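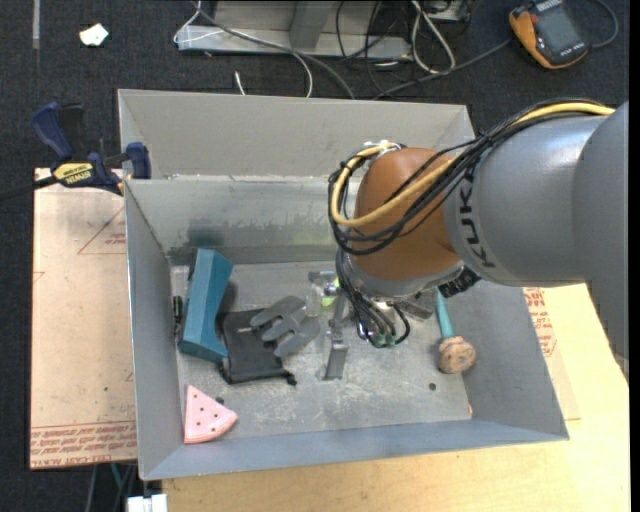

Trulleser is our try at teaching an arm to pick things out of a bin by giving it lots and lots of picks to learn from, and October has been our best month for it so far! We named it after nothing in particular and the name stuck. Every attempt gets saved, good grabs and bad ones alike, along with the arm's joint positions and a short note on what it was going for. Items get mixed on purpose, so a little clear bottle with a lime-green cap can share the floor with a pink triangular sanding pad, and each asks for a completely different approach (flat things are so much harder than you'd think). We're up to 59 hours of recorded picking, and I love scrolling back through it.

This page is a small gallery from the bench. I'll keep adding to it as the set grows.

**How a session runs**

We work in blocks of nearly 5 hours, with a reshuffle of the bin every nine attempts. Keir Ritchie wrote the script that picks the next target, and it has no mercy at all. It'll ask for the thing wedged against the wall three times in a row! Those turn out to be my favorite clips to label, since the arm has to come in at angles we never would have planned ourselves.

**More from the bin**

A rubber glove with its fingers spread is a wonderful thing to have in a data set. It's soft, it has no one right place to grab, and it can end up in a new shape every time it's dropped. The teal block by the left wall keeps its shape, so the two make a great pair for comparing grasps.
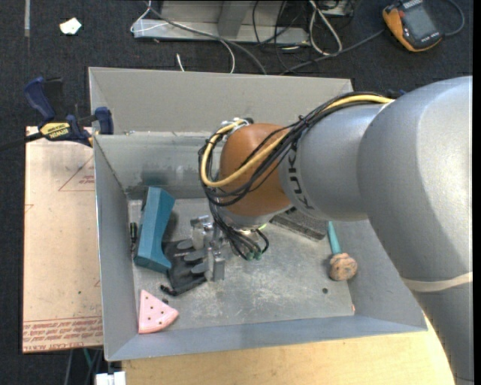 Rory Lennox wrote in to ask whether we throw out the failed grabs before training, and said that on the Jadden set they kept all of theirs and got a much better sense of when to back off and try again. We keep ours too! They get their own tag, and the next version of the model will train with them and without them so we can compare.

**Coming up**

Heavier items, a second set of labels for slips, and a lot more gloves.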